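NOTICE OF TRANSFER

To the residents of Lernmont: the Office of Unclaimed Letters will close on 1 Mar 2018. All remaining correspondence, 519 items, passes to the archive at Horkura.

Letters may be collected until noon. The clerk is required to read the name on each envelope aloud, once, whether or not the hall is occupied.

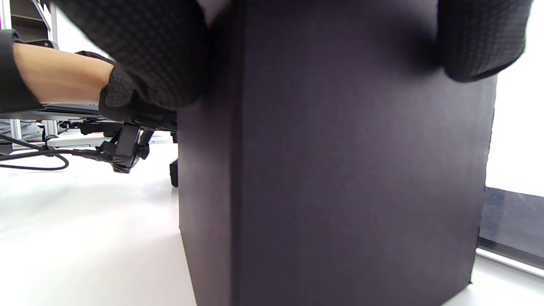
Mariann Antal
Deputy Registrar, Lernmont

The reading was completed in accordance with the rules. Item 128 bore the name of the undersigned and was postmarked in June, nine years before her appointment. She signed for it, entered it as collected, and continued with item 129.

The contents are a private matter. The archive has been advised to expect 518.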